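Travelling with prescribed medical cannabis: what paperwork do I need?

2 min read

Nokora
Hello all, I hope somebody kind can help. I've had a prescription for cannabis oil since last August (for my back) and we're off to visit my sister abroad. I've got the clinic letter and the pharmacy label, but a friend says I need permission from the country itself. Is she right? I did ring the airline and they were lovely, but they only said to "check the rules", and I'm none the wiser! 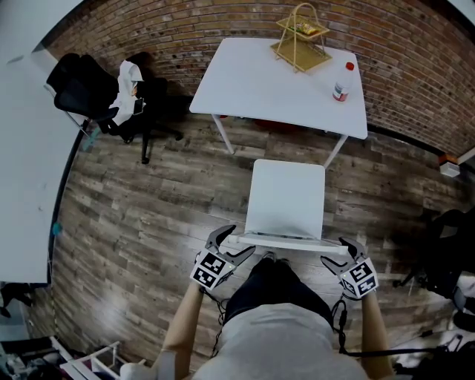
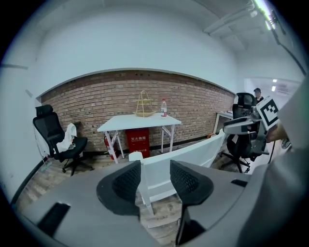
Seated, with a gripper in each hand; second picture, the white chair and brick wall

Vimier
Your friend is right, I'm afraid. A prescription from home doesn't count everywhere, and some places won't allow it at all, whatever your doctor has written. Write to the embassy (and to the one for any country you change planes in, as people do forget that) and ask for the answer in writing. I paid 100 in all for letters and a certified translation, and it was worth every penny for the peace of mind. Keep the oil in its original box with the label on, in your hand luggage, and don't take more than you need for the trip. Do start early too, as mine took ages.

Illwood
never been asked for anything myself but I only go by train. ask your clinic, they do letters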